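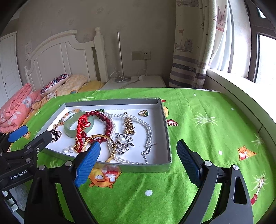
*Photograph: Akosua Akolgo, April 2020. Jewellery in a shallow box, with gripper fingers in the foreground.*

**Marari** is a software package for planning how a robot gripper should pick single items out of a mixed container. It was written by Yaa Mensah and Edem Ankrah at Istimley and is used mainly for small, tangled or overlapping goods.

## Operation

The program works in a loop. A perception module divides the camera view into regions and gives each one a label, such as ring, rigid loop or flexible strand. The planner then builds a graph showing which items lie on top of others. Items with nothing above them are considered first.

Flexible strands are the main source of difficulty. A pearl necklace may run along several sides of a box and enclose a pendant or brooch, so that its visible parts have to be joined into one object before a grasp is chosen. Early versions often treated such a necklace as several short pieces. Bangles are handled as rigid rings, and the planner looks for a free stretch of rim where two fingers can close.

Each grasp is scored for finger clearance, distance from the box walls and the chance of lifting a second item. If no grasp reaches the threshold, the planner proposes a short sideways push and takes a new view.

## Testing

The standard test set holds 2857 labelled views. Tetteh Essien added 500 of these to cover thin chains, which the first segmentation model tended to merge with the background. Results are reported separately for rigid and flexible items.

## Limitations

Marari does not estimate weight and has no model of clasps or hooks. Linked items are usually found only when the lift begins, at which point the controller lowers the fingers and opens them. Shiny surfaces can also produce false edges.

## See also

- Deltton (motion controller)
- Bin picking
- Grasp planning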